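Finished Mornirari last night, or at least I got the credits to roll, which my save file says is 79 per cent of the game. I don't know what the other 21 per cent is and I'm a bit scared to look.

I'd put it off for ages because of the first one. Galex made the original when they were a tiny studio and I loved it to bits (I still hum the ferry music when I'm washing up), and then everything I heard about the sequel was bigger, bigger, bigger. Bigger map, more islands, 328 side jobs. I don't want 328 side jobs! I've got a job!

But I took the plunge in June and it won me over somewhere near Flanholm, the fishing town you reach after the long tunnel. You get off the boat, it's raining, and there's a chap called Rissanen who wants his nets back. That's the whole quest. It took me two evenings, mostly because I kept wandering off to poke round people's houses. Every one of them is open, and I went through every kitchen in the place looking for recipe cards.
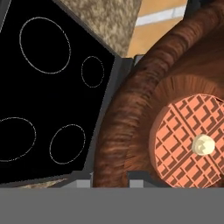
Combat is still the weak bit. The dodge is mushy and the lock-on picks whichever enemy you care least about. I died nine times to the lighthouse boss and on the ninth I put the pad down and made toast. My friend Eero Kiiskinen says you can skip him completely if you've bought the blue lantern, and he told me this the day after I'd beaten him, thanks Eero.

Oh, and the loading when you fast travel! I started walking everywhere instead, and I think I had a better time for it, the coast road at dusk is gorgeous.

I've got 84 recipe cards now and still no fish pie. If you know where the fish pie is, please put it in the comments, but no ending spoilers as my sister's only just got to the tunnel.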